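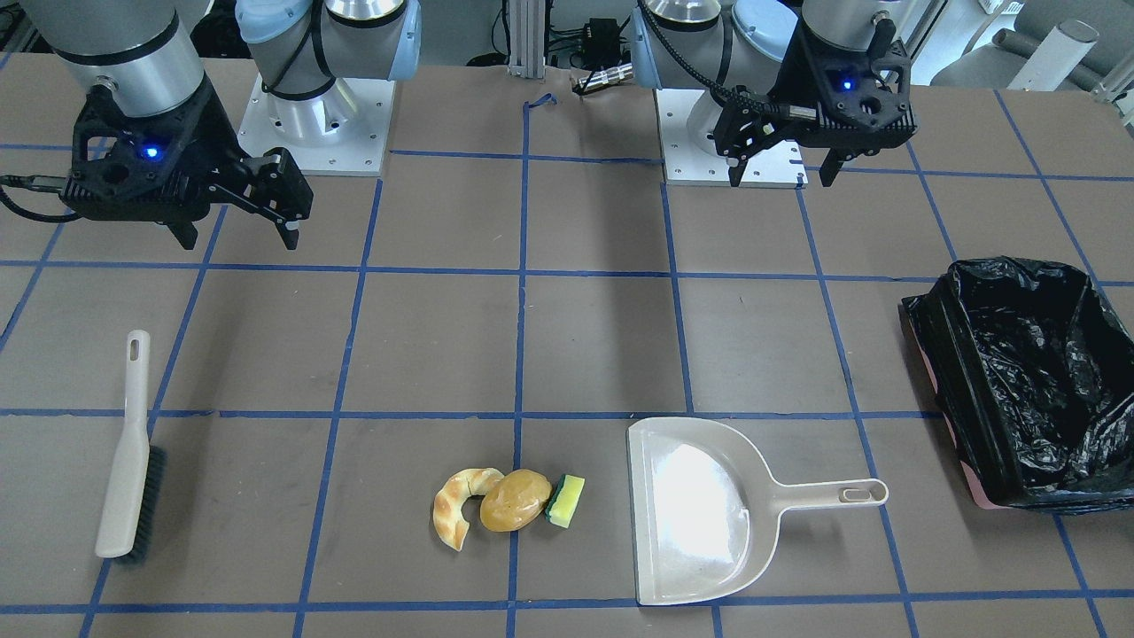
Tape divides shared worktop, and possibly its users

Users of the shared workroom at Surau have been given a new way to fall out with one another: blue tape. Lines of it now run across the big brown-grey table in both directions, marking the surface into cells, and anything put down is supposed to keep to its own.

The scheme began in January, when a packet of biscuits and a bottle of floor cleaner spent a weekend leaning on each other and each side blamed the other. Poonam Sandhu, who runs the room's bookings, sent round a message of 527 words on the subject. It is understood that most people read the first 35.

"I don't mind food on the table and I don't mind cleaning things on the table," she said. "I mind having to sniff something to find out which it is."

Under the rules, food and cleaning supplies may share the worktop but never a cell. A thing that straddles a line counts as being in both, a clause that took up most of a lunch hour. Whatever is still out at 5 pm goes in a box under the stairs, from which it can be reclaimed with an apology.

Naveen Garg, who rents a desk on the same floor, is in favour in principle. His objection is to the tape, which he says collects crumbs along its edges and will need a wipe of its own before long. He has asked whether the cloth for that job would be allowed a cell.

Tape for the project cost £240, a figure that raised eyebrows until it emerged that it also covered the corridor, the bike store and a good deal of tape nobody has opened yet. Valus, the firm upstairs, has asked to borrow a roll for its fridge.

The rules will be looked at again in the spring. Suggestions can be left at the front desk, on paper, and preferably in fewer than 527 words.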